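Nutrient Cycling in Ecosystems
Unit 6 handout, Rutherford field biology course

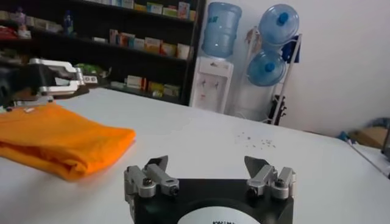

Pools and fluxes

Energy moves through an ecosystem in one direction and is lost as heat. Nutrients stay and are used again. A pool is the amount of a nutrient held in one place, such as soil, water, leaf litter or living tissue. A flux is the amount that moves from one pool to another in a given time. Always write the time unit next to a flux.

Gaseous and sedimentary cycles

In a gaseous cycle the main reservoir is the air or the ocean. Nitrogen and carbon are the usual cases. In a sedimentary cycle the main reservoir is rock and soil. Phosphorus is the one we use in this course. It has no important gas form, so it enters the food web slowly, through weathering, and much of it is carried off in runoff and buried in sediment.

Nitrogen, main steps

Fixation: bacteria turn nitrogen gas into ammonia. Some live free in soil, others in the root nodules of legumes.
Nitrification: ammonium is changed to nitrite and then to nitrate. The bacteria need oxygen.
Assimilation: plants take up nitrate or ammonium and build proteins and nucleic acids.
Ammonification: decomposers break down dead matter and waste and release ammonium.
Denitrification: in waterlogged soil with little oxygen, bacteria return nitrogen to the air.

Worked problem: Treltusitz plot

The litter on a forest plot at Treltusitz holds 12 grams of nitrogen per square meter. Each year 6 grams per square meter enter as leaf fall and the same amount leaves by decay. The pool is steady, so mean residence time is pool divided by output: 12 / 6 = 2 years.

Residence time is usually longer in cold forests, where decay is slow. In wet tropical forests litter breaks down fast and a larger share of the nutrients is held in the plants.

For next time

Read the Merkanari lake section, page 23 of the reader. Sketch the phosphorus cycle for the lake and label each pool and flux. Bring it to the Saturday lab.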